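Talked to Dexter Barredo for maybe 30 minutes, between his classes. He runs Gudurley, the night school for adults who want to learn bookkeeping. 324 people on the list last year, 426 now.

"August is when it gets silly," he says. "Everyone calls at once."

Why bookkeeping? His mother had a shop. Kept receipts in a bread tin — lost 3000 dollars one year and never found out where. "I was eleven. I remeber the shouting."

Fees are going up a little. He hates that. Asked if he'd ever teach days instead, he laughs. "My students work days. Who would come?"

Then the bell, and he was off. Still owes me an answer about the exam.
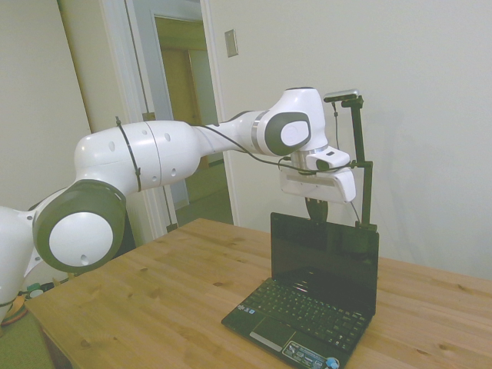
Open laptop on a light wooden table.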